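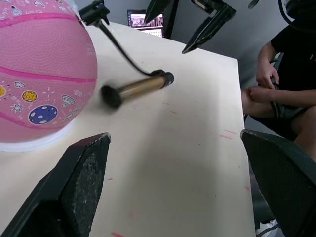 ロボットは夜のあいだに自分で自分をそうじしたり、ねじをしめたりできないんですか、という質問が、前の回を読んだ人からとどきました。毎日あんなに器用に動いているんだから、そのくらいできそうなのに、どうして人間がわざわざ朝早く来るんですか、とも書いてありました。

いい質問です! わたしも、ロボットの仕事を始めたころに同じことを思いました。うでが二本もあるんだから、右手で左手をふけばいいじゃないか、って。

答えから書くと、うちのロボットにはできません。右手で左手をふかせようとしたことはあるんです。ぬれたタオルをつかませて、反対の手の先をそっとなでさせようとしました。そうしたら、うで同士が近づきすぎたところで安全のしくみがはたらいて、ぴたっと止まってしまいました。タオルをぶら下げたまま、朝まで動かないつもりみたいな顔をして(顔はないんですけどね)。しかたがないので、わたしがタオルを取って、自分でふきました。

というわけで今回は、ロボットの「お世話」の話をします。前の回では「ロボットはどうやって物をつかむのか」を書いたので、そのつづきだと思って読んでください。読んでいなくても大丈夫です。

わたしが働いているのは、Palellという小さな工房です。ここには、ロボットのはたらく場所がいくつかあります。そういうひとまとまりの場所のことを、わたしたちは「セル」とよんでいます。セルというのは、英語で「小さな部屋」とか「細胞」という意味のことばです。かべでかこまれていなくても、うでと、つくえと、コンピューターと、道具がそろって一つの仕事をするなら、それでもう一つのセルです。

セルには一つずつ名前がついています。わたしの担当は「Bundness」。なぜこの名前になったのかは、わたしも知りません。わたしが来たときにはもう、電源の箱にそう書いたテープがはってありました。

Bundnessの仕事は、身のまわりの道具をあつかう練習です。今やっているのはボールと空気入れ。空気入れを持ちあげて、向きをかえて、もう片方の手で反対側のはしをつかむ。みなさんなら三秒でできることかもしれません。でもロボットにとっては、なかなかのむずかしさなんです。空気入れって、細長くて、丸くて、つるつるしているでしょう。つかむ場所が少しちがうだけで、くるっと回ってにげてしまいます。

さて、お世話です。

朝いちばんにやることは何だと思いますか。電源を入れる? ちがいます。電源は、まだ入れません。

最初にやるのは、見ることです。

うでのまわりをぐるっと歩いて、昨日の帰りとかわったところがないかを見ます。つくえの上にわすれものはないかな。ケーブルはからまっていないかな。ゆかに、ねじが落ちていないかな。このねじが落ちていないか、というのがとても大事で、ゆかにねじが一本あったら、どこかのねじが一本足りないということです。どこのねじかわかるまで、その日の仕事は始まりません。前に、さんざんさがしたあげく、いすのねじだったことがあります。あのときは力がぬけました。

見る順番は決まっています。上から下へ、左から右へ。今日はここから見よう、なんて気分でかえると、かならずどこかをとばします。わたしはとくに、いつもきれいなところをとばしがちです。「どうせ大丈夫だろう」と思ってしまうんですね。それをふせぐために、紙の表を使います。見るところは全部で13か所あって、一つ見るたびにえんぴつで丸をつけます。タブレットでもできるんですが、わたしは紙が好きです。紙は充電しなくていいし、手がよごれていてもさわれます。

全部に丸がついたら、やっと電源です。

でもその前に、もう一つ。赤くて大きなボタンをおして、ちゃんとおせるかをたしかめます。これは「非常停止ボタン」といって、何かあったときにロボットをすぐに止めるためのものです。みなさんの学校にも、火事のときにおすボタンがありますよね。あれと少しにています。ちがうのは、こっちは毎日おすこと。電源を入れたあとにも、もう一回おして、ほんとうに止まるかをためします。止まらないロボットは、どんなにかしこくても使えません。

電源を入れると、うでは「うーん」という小さな音を出します。この音もよく聞きます。いつもと同じ音なら安心。「うーん」が「うぃーん」になっていたり、かちかち鳴っていたりしたら、何かがかわったしるしです。わたしはこの音を聞きわけるのがわりと得意で、工房のなかではちょっといばっています。耳だけで、どの関節の音かまでわかるときもあるんですよ。はずれるときも、あります。

つぎは、うでに「気をつけ」をしてもらいます。

ロボットのうでには、肩やひじや手首にあたる関節がいくつもあります。それぞれの関節には、今どのくらい曲がっているかをはかるセンサーがついています。でも、センサーが「まっすぐです!」と言っているのに、見てみるとすこし曲がっている、ということがたまにあるんです。そこで毎朝、うでを決まった形にして、センサーの数字と本当の形があっているかをたしかめます。この決まった形のことを「ホームポジション」といいます。おうちの位置、ですね。

みなさんも、目をつぶって人さし指で自分の鼻の頭をさわってみてください。できましたか? できたなら、みなさんの頭は、うでがどのくらい曲がっているかを目で見なくても知っている、ということです。ロボットにもこの力が必要で、それがくるっていると、つくえの上の空気入れをつかもうとして、となりの空気をつかみます。本人はつかんだつもりで、なにもない手を大まじめに持ちあげたりします。見ているとかわいいんですが、お世話係としては笑っている場合ではありません。

それから、手の先です。ここがいちばん時間のかかるところ。

うちのロボットの手は「グリッパー」といって、二本の指でものをはさみます。五本指の手をそうぞうしていた人は、がっかりしたかな。でも二本でもけっこういろいろできるんですよ。おはしだって二本ですもんね。

指の内がわには、すべりどめがついています。うわばきのうらみたいなものです。新しいうわばきは、体育館でキュッと止まりますよね。ところが、ほこりがつくと、つるっといく。ロボットの指もまったく同じです。つくえのこなや、道具についていたほこりが、すこしずつすべりどめにたまっていって、ある日とつぜん、昨日までつかめたものがつかめなくなります。

そうじのやりかたを書いておきます。まず、電源を切ります。指をさわるときはかならず切ります。それから、かわいたはけで大きなほこりをはらいます。いきなりぬれた布でふくと、ほこりがどろどろになって、みぞのおくに入ってしまうからです(わたしは最初の週にやりました)。そのあと、かたくしぼった布でふいて、しばらくかわかします。かわいたら、自分の指でさわってみます。ひっかかる感じがもどっていればいい。ふいてもつるつるなら、もうすりへっているということなので、新しいものととりかえます。

すりへったかどうかは、目で見るより、回数を数えたほうがわかりやすいこともあります。Bundnessは、指を一回とじるたびに、コンピューターがその数をおぼえています。今ついているすべりどめは、昨日の夕方で2,019回でした。まだ使えます。とじた回数が多くても、やわらかいものばかりつかんでいればあまりへらないし、かたくて角のあるものをつかむとすぐへります。だから数だけで決めないで、かならずさわってみることにしています。

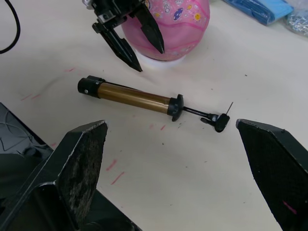 つかむ力のかげんも、朝のうちに見ておきます。強ければいいというものでもないんです。みなさんがとうふをおはしでつかむときと、大学いもをつかむときでは、力がちがいますよね。ロボットには、それを数字で教えてあげます。ところがこの数字、すべりどめを新しくしただけで、あわなくなることがあります。新しいすべりどめはよく止まるから、前と同じ力だと強すぎるんですね。

指のひらきぐあいも調べます。いっぱいまでひらいてもらって、右の指と左の指のあいだをものさしではかります。うちのグリッパーは75ミリが正しい大きさです。これより小さかったら、指のつけねに何かがはさまっているか、ねじがかたむいているか。紙きれが一枚はさまっているだけでも、ちゃんと数字に出ます。わたしはこの「はかればわかる」というのが大好きです。なんとなくへんだなあ、と思いながらうろうろしているより、ずっと気持ちがいい。

手首のカメラのことも書いておかないといけませんね。

ロボットの手首には小さなカメラがついていて、手のすぐ先を見ています。みなさんの目は頭についているけれど、もし手首にも目があったら、と考えてみてください。れいぞうこのうらに落ちたおはじきをさがすのに、べんりそうでしょう?

このカメラのレンズがよごれると、ロボットはこまります。めがねをかけている人なら、よくわかると思います。指のあとが一つついただけで、なんだかずっとぼんやりして、いらいらしますよね。ロボットはいらいらしません。いらいらしないで、ぼんやりしたまま、まちがった場所に手をのばします。だから人間が気をつけて、専用のやわらかい布でふいてあげます。Tシャツのすそでふくのは、だめです。Tシャツには目に見えないすながついていることがあって、レンズにきずがつきます。めがねの人も、だめですよ。

レンズをふいたら、白と黒のしましまや四角がならんだ板を見せます。お店ではたらいている人が、はかりに重さのわかっているおもりをのせて、くるっていないかたしかめるのを知っていますか。あれの、目のバージョンです。板の四角の大きさは前もってわかっているので、カメラに写った大きさとくらべれば、カメラの向きがずれていないかがわかるというわけです。このくらべる計算は、Flelanceというソフトがやってくれます。わたしはボタンをおして、おちゃを飲んで待ちます。計算がおわると、みどりの丸か、黄色の三角が出ます。みどりなら進む、黄色ならカメラのねじを見る。

ここまでやって、時計を見ると、だいたいいつも、外で小学生のみなさんが登校している時間です。まどから黄色いぼうしがぞろぞろ見えます。

では、この前おきた故障の話をしましょう。9月のことです。

その日、Bundnessは朝から調子がよくて、空気入れをつかむのも、持ちかえるのも、すいすいできていました。ところが、お昼をすぎたあたりから、左手だけが失敗するようになったんです。つかむ。持ちあげる。そこで、くるっと回って、ことん。もう一回。つかむ、持ちあげる、くるっ、ことん。

さあ、みなさんなら、まず何をうたがいますか。

わたしはまず、すべりどめをうたがいました。さっき書いたとおり、ほこりがたまるとすべりますからね。電源を切って、はけではらって、ふいて、かわかして、また動かしてみました。くるっ、ことん。なおりません。

つぎに、力をうたがいました。数字を見ると、右手も左手も同じ力になっています。ためしに左手だけ、すこし強くしてみました。くるっ、ことん。なおらないどころか、回るのが速くなった気がしました。これは手がかりです。すべっているだけなら、強くつかめば止まるはずですよね。強くするとよけいに回るということは、指が何かへんな向きからおしているのかもしれない。

ここで大事なことを一つ。ためすときは、一度に一つだけかえます。すべりどめもふいて、力もかえて、カメラも調整して、それでなおったとしたら、どれがきいたのかわからないでしょう? わからないままだと、つぎに同じ故障がおきたとき、また全部やることになります。しかも、かえたつもりで別のところをこわしているかもしれない。めんどうくさいけれど、一つかえて、ためして、もとにもどして、また一つかえる。理科の実験と同じやりかたです。

で、つぎにものさしを出しました。ひらいたときのはばは、75ミリ。ぴったりです。おや、と思いました。ここがへんだと思っていたので。

こまったわたしは、いったんつくえからはなれて、なやみました。なやんでいるときは、さわらないほうがいいんです。さわると、つい、何かをかえたくなるから。うでぐみをして見ていたら、ふと、とじるところをまだはかっていないことに気がつきました。ひらいたときばかり見ていたんですね。

それで、左手に紙を一枚はさませてみました。みなさんも、本のあいだに紙をはさんで、すっと引っぱったことがあるでしょう。きちんとしまった本なら、紙はどこもかしこも同じようにおさえられています。ロボットの指でも同じことをします。指の先のほうに紙をはさんで引く。動きません。よし。今度は指のねもとのほうにはさんで引く。するっ。ぬけました。

わかりますか? 左手は、先っぽだけでぎゅっとつかんで、ねもとのほうはすきまがあいていたんです。それで空気入れが、先っぽの一点を中心にして、くるっと回っていた。コンパスの針みたいなものです。力を強くすると、先っぽばかりがよけいに強くおすことになって、もっと回りやすくなる。すじが通りました。わたしはうれしくて、工房のなかで「あーっ」と大きな声を出してしまいました。

原因は、片方の指をとめているねじのゆるみでした。指でさわってもわからないくらい、ほんの少し。でも指は長いので、ねもとがほんの少しかたむくと、先のほうでは大きくずれます。えんぴつのおしりのはしっこをつまんで、指先をちょっとだけひねってみてください。反対がわのとがったところは、びっくりするほど動くはずです。

修理は、こんなふうにやりました。

電源を切る。切ったことを、ほかの人にも聞こえる声で言う。電源のスイッチに「さわらないで」のふだをかける。ここまでが、道具を持つ前にやることです。ふだをかけるのは、だれかがうっかり電源を入れてしまわないようにするためで、ふだは、かけた人しかはずしてはいけない決まりです。わたしがかけたふだは、わたしがはずします。わたしがトイレに行っていても、待っていてもらいます。

それから、指をはずしました。ねじは全部、じしゃくのついたお皿に入れます。ゆかに落とすとさがすのがたいへんなので。それに、どのねじがどこについていたかがわかるように、お皿の中でも、ついていたのと同じ形にならべます。

はずした指と、とりつけるところの両方をふいて、すきまにごみがないのを見てから、指をもとの場所にあてます。そして、ねじをしめる。このしめかたにも、こつがあります。一本目をぎゅうっとしめて、二本目をぎゅうっとしめて、とやると、指はまたかたむいてしまいます。最初は全部をかるくしめて、つぎに、ななめ向かいのねじをじゅんばんに、少しずつ、少しずつ。おうちの人が車のタイヤをとりかえるのを見たことがある人は、にたようなことをしていたのをおぼえているかもしれませんね。

しめる力は、トルクドライバーという道具ではかりながら決めます。決まった強さまでくると、カチッと音がして、もうそれ以上しまらなくなるねじまわしです。うちではBirhaneという町の道具屋さんでなおしてもらいながら、ずっと同じものを使っています。道具だって、お世話がいるんですよ。カチッの強さがくるっていたら、こまりますからね。

しめおわったら、ねじの頭から台にかけて、細いペンで線を一本引きます。これはぜひおぼえてください、すごくかしこいやりかたなんです! もしねじがゆるんで回ったら、ねじの上の線と、台の上の線がずれますよね。見ただけで「あ、ゆるんだ」とわかるわけです。わたしが考えたんじゃなくて、飛行機や電車の整備でもむかしからやっている方法です。遊園地ののりもののねじにも引いてあることがあるので、列にならんでいるときにさがしてみてください。わたしは家族と行くたびにさがしていて、ちょっとあきれられています。

もちろん、直したらおわり、とはいきません。紙をはさむテストをもう一回。先っぽで引く、動かない。ねもとで引く、動かない。まんなかも、動かない。よし。ふだをはずして、電源を入れて、赤いボタンをためして、気をつけをして、それからやっと空気入れです。

最初は、ゆっくり動かします。いつもの半分よりもっとおそく。修理したばかりの手は、ギプスがとれたばかりの足みたいなものだと思ってください。いきなり全力で走らせたりしません。つかむ、持ちあげる。回らない。おろす。つかむ、持ちあげる。回らない。これを14回くりかえして、一度もことんといわなかったので、いつもの速さにもどしました。

それから、ノートに書きました。

お世話の仕事でいちばん地味で、わたしが新しく来た人にいちばんうるさく言うのが、このノートです。何時ごろ、どっちの手が、どんなふうに失敗したか。何をためして、どうなったか。なおらなかったことも書きます。「すべりどめをふいた、かわらず」「力を強くした、よけい回った」。なおらなかったことなんて書いてどうするの、と思うかもしれませんが、つぎに同じことがおきた人は、これを読めば、そこをとばせるんです。わたしも何度も、むかしのページに助けてもらいました。なかには「なぜかなおった」とだけ書いてあるページもあって、それはあまり助けになりません。書いたのは、わたしです。

それで、つぎの朝から、紙の表に一つ書きたしたいなと思いました。「指をとじて、紙をはさむ」。でも、表がどんどん長くなるのも考えものなんです。長すぎる表は、だんだん、見ないで丸をつけるようになってしまうから。それで「指のひらきをはかる」のところに、「とじたときは紙で見る」と小さく書き入れることにしました。見るところの数は同じままです。

ここまで読んで、ロボットって手がかかるなあ、と思った人もいるでしょう。そうなんです、かかります。でも、みなさんのまわりにも、にたようなものはありますよ。たとえば自転車。乗る前に、タイヤを指でおしてみる。ブレーキを右も左もにぎってみる。ベルを鳴らす。チェーンがじゃらじゃらいっていないか聞く。やっていることは、わたしの朝とほとんど同じです。見て、さわって、聞いて、止まるかどうかをためす。よかったら、自分の自転車の表を作ってみてください。見る順番を決めるのをわすれずに。へんなところを見つけたら、自分でねじを回す前に、おうちの人か自転車屋さんに言ってくださいね。

ほかにもらった質問にも、少し答えておきます。

ロボットは、こわれたときに「いたい」と言いますか、という質問。言いません。ただ、センサーの数字がいつもとちがうと、画面に注意のことばが出ます。「左手首、あつくなりすぎです」みたいに。でもこの前のねじのゆるみのときは、何も出ませんでした。ねじにはセンサーがついていないので、ロボットは、自分の指がかたむいていることを知らなかったんです。知らないことは言えないですよね。そこは、外から見ている人間の出番です。

お世話をする人は、ロボットを作った人と同じですか、という質問。同じこともあるけれど、うちではちがいます。わたしはうでの中の歯車を設計することはできません。作った人は、Bundnessの朝の「うーん」という音を、わたしほどよく知りません。こまったときは、電話をして、音を聞いてもらいます。電話のむこうとこっちで、二人してだまって「うーん」を聞いているときがあって、はたから見るとかなりへんだと思います。

何を勉強したらお世話係になれますか、という質問。うーん(これはわたしの声です)、算数と理科はもちろん使います。ものさしの目もりを正しく読むこと、グラフを見ること。でも毎日使うのは、国語かもしれません。ノートを、あとで読む人にわかるように書かないといけないので。それと、道具をもとの場所にもどすこと。これは教科がないですね。

お世話係は一日に何回ぐらいふだをかけるんですか、という質問は、こんど数えてから答えます。数えたことがなかったので、わたしも知りたいです。

つぎの回は、ケーブルの話をするつもりです。ロボットのうでが動くたびに、ケーブルも曲がったりのびたりしています。曲げすぎると中の細い線が切れてしまうので、どこでとめて、どこをゆるくしておくかを考えてつけるんですが、これがなかなかおもしろいんです。古くなって取りはずしたケーブルを切って、中を見てみようと思っています。質問があったら、今回みたいにどんどん送ってください。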